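About Us | Doltar

Can a machine do your chores yet? Some of them, slowly. Come on in and we'll tell you which.
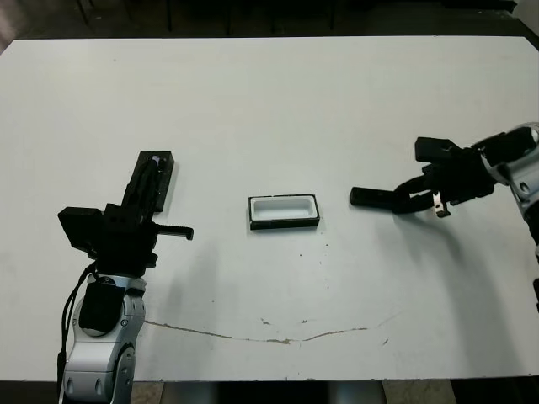 Two arms, one small tray, on the big white table at Mamudthorpe.

Hi, I'm Ilze Uibo, and I started Doltar with Genji Takeda after we'd both spent years fixing packing machines for other people. Those machines were great at doing one thing very fast, and hopeless if the box showed up a little crooked. I'd go home after a shift, look at my sink full of dishes, and wonder why I could keep a whole packing line running but had to wash my own forks. So that's the question we work on, and I still don't have a machine washing my forks!

We're a small shop. We test two-armed robots on the boring jobs people do at home and on the shop floor: moving trays, sorting parts, folding towels, putting lids on things, wiping down a counter. Then we write up what happened in plain English and send it to whoever asked us. Usually that's a small manufacturer trying to decide whether to buy, and now and then it's a care home or a hotel laundry.

What we've tried so far

Our chore list has 69 jobs on it at the moment. Of those, 34 are what Genji calls "leave the room" jobs, meaning we'd let the arms get on with it while we go make coffee. Picking up a tray and setting it on a shelf is one of them. Sorting big bolts from small ones is another. The rest need a person standing by, and a few (fitted sheets, I'm looking at you) have gone so badly that we only bring them out when we feel like a laugh.

Trays sound too easy to bother with, I know. But a thin rim sitting flat on a table is a fussy thing to get hold of, and if one hand lifts before the other, whatever you had in there is on the floor. Kadri Ķēniņš, who runs our test bench, put the arms through 784 tray lifts before she'd move that job up the list. She kept every one of the logs too, and she'll show you if you ask (bring a snack).

Shop floor or kitchen?

People always want to know which comes first, and my money is on the shop floor. The parts are the same every day and the shelf stays where you left it. My kitchen has a different mess in it every evening, plus a dog. Povilas Kalniņš, our software lead, disagrees with me about this pretty loudly. He thinks a decent table-clearing machine is closer than I do, and we have a lunch riding on it.

Speed is the other thing. I can clear our break table in 68 seconds and I'm not trying very hard. Our best robot run took several minutes and left a spoon behind. If you have a night shift where nothing is in a hurry, that might be fine. If you've got hungry kids waiting on the table, it's not.

Who else is here

Tõnu Tamošiūnaitė builds and repairs the grippers and keeps us supplied with odd brackets. He also runs Rerkik, our loaner program, where a shop can borrow a test setup for a month and try it on their own parts. And every September we hold Bite, an open evening where you can bring a chore from home and we'll have a go at it. Last time we got a jar of pickles, a tangled string of lights and a duvet cover. The pickles went okay!

Got a chore you're sick of? Tell us what it is, how often you do it, and what usually goes wrong. Small jobs are welcome, and so are weird ones. Use the contact form or just stop by the shop in Mamudthorpe, the coffee's on from 8 a.m.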